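Chapter 7
Comparing Grippers Without Fooling Yourself

Every gripper maker has a number. The Brondex sheet gives a success rate, the Allus sheet gives a better one, and a buyer in a hurry picks the bigger of the two. This chapter asks you to slow down. A rate means little until you know what was picked up, how it was placed beforehand, and who decided that a try had failed.

Suppose a gripper passes 200 tries on one plastic block. You have learned something about that block. You have learned very little about bowls, and nothing about glass – a material that troubles fingers and cameras alike.

Dishes make a harder test. Rims curve, pieces overlap, and a wire rack leaves the fingers little room to come in from the side. With two arms there is also the matter of cables, which can snag on a rack as easily as a finger can. Few data sheets mention them. In the setup shown, one gripper is over a clear glass dish while the other stays outside the rack.

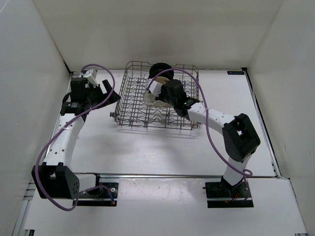
Shboul objects that hard tests are unfair to cheap hardware, and that 13 clean tries on an easy object still tell a buyer whether the fingers close properly. We grant the second point. The first we doubt, and Section 7.2 gives our reasons.

Before reading on, write down what you would count as a drop. Keep the note. You will need it when we score the Drolen trials in Section 7.6.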